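Folding Shirts and Filling Baskets: Notes for the Laundry Talk

May
By Gwenllian Sayce
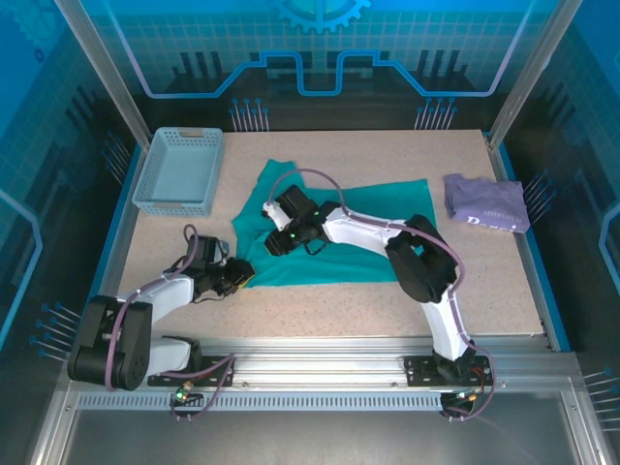 Start with the number. We handle 2,000 pieces a month at Misberg, mostly T-shirts, towels and napkins. Say that the talk is about what happens after the dryer. Washing is the easy half and most people in the room already do it well.

First point: one piece on the table at a time. When I started, Huguette Renaud had me dump the whole load out and pick through it. We both gave that up within a month. You lose sight of the small things and the shirts at the bottom crease under the weight.

The basket goes at the back corner, finished shirts go to the right, and the piece you are working on has the middle to itself. If you are left-handed, flip it. A shallow basket with holes in the sides is fine for this. Deep ones make you reach, and people start stuffing.

Second point: flatten before you fold. A crumpled cloth has no edges you can trust. Find one long straight edge and pull it toward you. Then look for the corners. Somebody will ask about shaking it out first. Yes, shake it if you have the space. At Misberg we don't, so we open it on the table.

Pause here for the demo. Two T-shirts and one large cloth from the bag. Delyth has the bag.

Third point: the fold itself. Shirt face down, sides in, sleeves back, bottom up to the collar. Turn it over. I don't care if your shop folds in thirds or in half as long as everyone does the same one. We had two folds going for most of last year and the shelves at the Ifans site would not close.

Mention the count. Delyth Price timed a batch of 180 shirts with the old layout and again with the new one. The second batch took less time, but she had also had more practice by then, so don't oversell it. Give the layout as a suggestion.

Fourth point: when to empty the table. Move the folded stack before it leans. We stop at ten shirts. Towels are fewer, depending on thickness. Don't put a stack in the basket on top of loose pieces.

Skip the part on starch if we are past 3:30.

Questions I expect: fitted sheets (refer them to Vasiliki Andreadis, second talk after the break), stains found while folding (set aside, back to wash, never fold over it), and color sorting. On color, we sort before the wash and again at the shelf. We don't sort at the folding table.

Leave the handout by the door. Collect the demo shirts.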